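I bought the Bavuner drawer organiser after three years of opening our second kitchen drawer with a butter knife. If you own one of those drawers you'll know exactly what I mean. The potato masher flips up, wedges itself against the underside of the bench, and you stand there jiggling the thing while the onions burn.

So in December, with family on the way and a strong urge to fix something small, I ordered the expanding one. It's bamboo, it slides out to fit the width of the drawer, and it cost $82 with a $2 discount for signing up to the newsletter. So $80 then, plus an email every morning about colanders. My husband thought that was a lot of money for what he called a tray with ambitions. I'd already put in my card number by then, so we moved on.

First impressions were good. It came well packed, it smelled lovely (a bit like a new cricket bat) and there was nothing to put together. You pull the two wings out from the middle until they touch the sides of the drawer and you're done. Mine is an older kitchen with drawers that aren't quite square, and I was expecting a gap at one end, but the wings move independently so I could set the left one a touch wider at the back. Very pleased with myself over that!

The main compartments are long enough for proper dinner knives and tongs. The two expanding sections at the sides are shallower, and this is my first grumble. Anything chunky sits proud of the rim, so the ice cream scoop and the garlic press had to go elsewhere. If your drawer is full of gadgets, measure the fattest one before you order. I didn't, and the masher is now living in a jug beside the stove.

My second grumble is the finish. The top surfaces are beautifully smooth but the bottoms of the compartments feel a bit dry and furry, and crumbs love it. I've been lifting the whole thing out every couple of weeks, tipping it over the sink and giving it a wipe with a barely damp cloth. Don't soak bamboo. I did that to a chopping board once and it came up like a canoe.

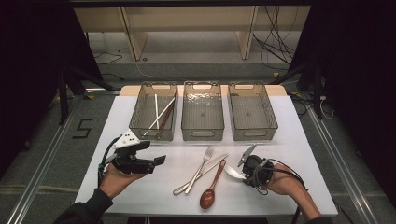 I did look hard at plastic before I settled on this one. My sister swears by the Skilaldale tubs, which you buy separately and push together however you like, and there's a lot to be said for that. You can put them in the dishwasher, for a start. You can pull one out and carry it to the table when you've got people over, and if a kid drops one you've lost a few dollars and that's the end of it. What put me off was the sliding. Every time she opens her drawer the whole lot shunts to the back, and she's forever dragging them forward again. A strip of non-slip mat would probably sort it out, but she's been going to buy one since I've known her to have the tubs.

I also had a Mekilton mesh tray years ago, in the rental, and I can't recommend it to anyone. Teaspoon handles went straight through the holes and the coating flaked off at the corners. It went out with the hard rubbish when we moved.

The Bavuner has hardly budged by comparison. It's heavy enough that even when I yank the drawer open (I'm a yanker, sorry) everything stays where I left it. The dividers are fixed though, and I'd have paid extra for ones that move. We've got a heap of chopsticks and they roll about in a slot that's far too wide for them, so I've bundled them up with a hair tie for now. Not elegant, but they stay put.

One more thing on service. One of the wings was stiff when it arrived, so I emailed and got a reply from a bloke called Maximiliano Sotomayor, who told me to rub a candle stub along the runners. I used the end of a birthday candle and it's glided ever since. He wrote back later the same afternoon to check it had worked — I was quite touched!

Would I buy it again? Yes, for this drawer. For the deep one underneath, where the rolling pin and the big spoons live, I'm leaning towards the Alcaraz pegboard insert, which has posts you shift around to suit. It's dearer and I'd need to trim it at one end, so I'm waiting for a sale.

Four stars from me. I've taken one off for the furry bottoms, and I'd knock off another half for the shallow sides if the site let you do halves.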